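# The long way to a cup of tea

I came to loose-leaf tea late, through a cheap tin of Nedeljković black bought in July while waiting for a ferry. One cup and I was gone. By the end of the month I had 7 tins on the shelf and strong feelings about water! 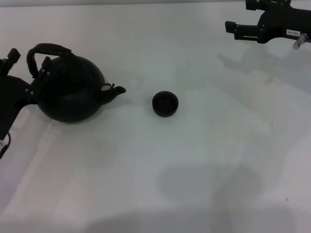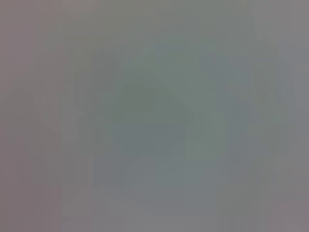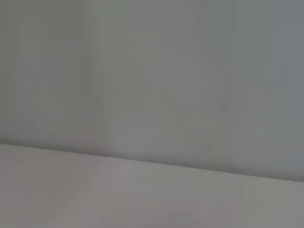

What got me was how much one leaf can do. The Zaditz growers pick theirs small and dry it slowly, and the first steep is all honey and cut grass. Leave the leaves in the pot, pour again, and you get something darker, almost like toast. I've stretched a single spoonful to three pots on a wet afternoon (the third was thin, but I drank every drop).

Then there's Arnier, grown at 1,000 metres, where the nights are cold enough to put a real snap in the flavour. It wants cooler water than you'd think. Boil it hard and it sulks.

My favourite place to drink any of it is still the tea room at Fanden, up the stairs behind the bakery. They serve it in plain bowls, no milk unless you ask, and they'll happily let you smell every jar on the counter before you choose. Go early, and get the smoky one if they have it. I brought home a bag last time and my coat pocket smelled like a campfire for a week.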